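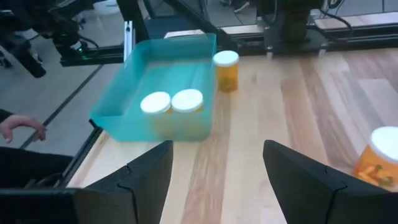 Wrist cam, two bottles in the bin, two still out on the table

Ticket: Follower arm lags and gripper drifts open during hand-guided demos
Opened by: Gwenllian Parry
Assigned to: Isamu Yoshida
Status: Closed, with one follow-up
Software: Tusto recorder, Plavon leader arm driver

Hi Isamu, me again, sorry! We're teaching the pill bottle task (pick up a bottle, put it in the bin, go back for the next one) and I'm driving with the leader arm. The first few demos feel lovely, then the follower starts trailing behind my hand, and by the time I'm over the bin the fingers have crept open a bit. I've dropped more bottles than I'd like to admit. Restarting the recorder fixes it for a while, then it comes back.

What I've tried so far:
- Swapped the USB cable on the leader. No change.
- Recalibrated the gripper from the Kuusk menu, fully closed and then fully open. No change.
- Had Jolien drive, in case it was my squeezing. Same thing for her, so I feel a bit better about my hands.

Log from the last bad demo, copied straight out of the window:

WARN leader read late, 44 ms
WARN leader read late, 44 ms
WARN gripper target stale, holding last value
INFO episode saved, 600 frames

Reply from Isamu Yoshida
Thanks, the log helps. Stale gripper target means the follower isn't getting your squeeze in time. How big is the write queue when it goes bad? It's in the recorder's status line, bottom left. Also, is the preview window open while you record?

Update from Gwenllian, 28/11/2019
Okay, the queue number climbs the whole time I'm recording and was sitting at 2,000 when the lag got really silly. And yes, preview was open, both cameras at full size. I like to see what the robot sees – old habit. 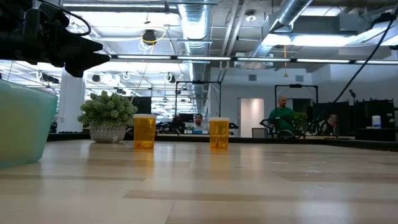 I closed the wrist preview and kept only the side view, and the queue stopped climbing straight away. The leader feels like it's attached to my hand again. For the first try I kept it easy, with a couple of bottles standing well apart on the table and the plant left where it was, so I had loads of room to come down between things. The grip held all the way to the bin and I let go when I meant to. I haven't tried it with the bottles closer together yet, and that's where a late squeeze would really show up.

Reply from Isamu Yoshida
Good, that's the preview hogging the same thread as the leader reads. There's a setting for it: Preview, Scale, drop it to quarter size. You should be able to have both windows back. Please bin any demos with the stale gripper warning in them, or the policy will learn to let go early.

Update from Gwenllian
Quarter size works a treat, both previews up and no warnings. I've flagged the bad demos and Jolien is redoing them with me this arvo. Happy for you to close this one. Could you leave a follow-up open for a beep or something when the queue starts growing? I never look at the status line when I'm driving, my eyes are on the fingers.

Closed by Isamu Yoshida. Follow-up opened: audible warning on write queue growth, passed to Ileana Pîrvu.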